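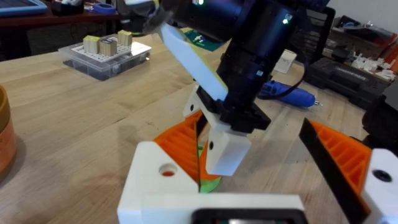

1 min read

Glare on a butcher-block top, and what to put on it

Our bench is pale butcher block and the overhead light leaves a bright streak straight across the middle. I've moved my chair twice. A fellow at the shop sold me a tin of Donati oil for it and looked very pleased with himself. Will another coat dull it down, or am I just polishing the problem?
Posted by Torkmont

Oil won't hurt, but go thin and wipe off the extra after 15 minutes. Leave it on and you get a gummy top that collects every crumb in the neighbourhood. Rub along the grain with a grey pad first.
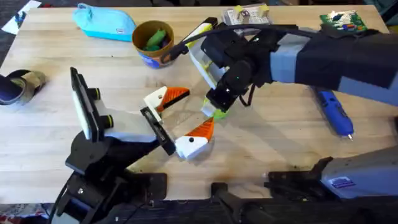
Do the back edge too, where everyone parks their pouches and odds and ends and then forgets there's wood under there. If there are clamps on the sides, take them off before you start. I went around mine once, and I own the outline to this day.
Adelmo Pagano

Move the light.
Flukton

Second the light. Mine's on a 5 dollar hook now. Still haven't opened the oil.
Estton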